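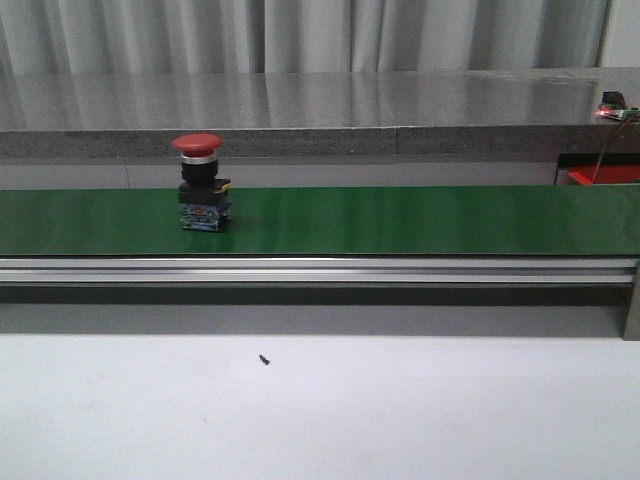 Emergency stop button on the green belt, red cap up, blue contact block at the bottom.

Trusel parts, read me first

Hi! I'm Sieglinde Sperling and I keep this folder of electrical spares. There are 52 parts so far, mostly switches and buttons, plus 13 I still have to label (February got away from me). File names go part type, then shelf, so "estop_4" is an emergency stop from shelf 4.

I list color by cap first, then body. If you spot a wrong label, write it in notes.txt and I'll fix it. Use the pictures however you like, just don't order replacements from them, check the part itself!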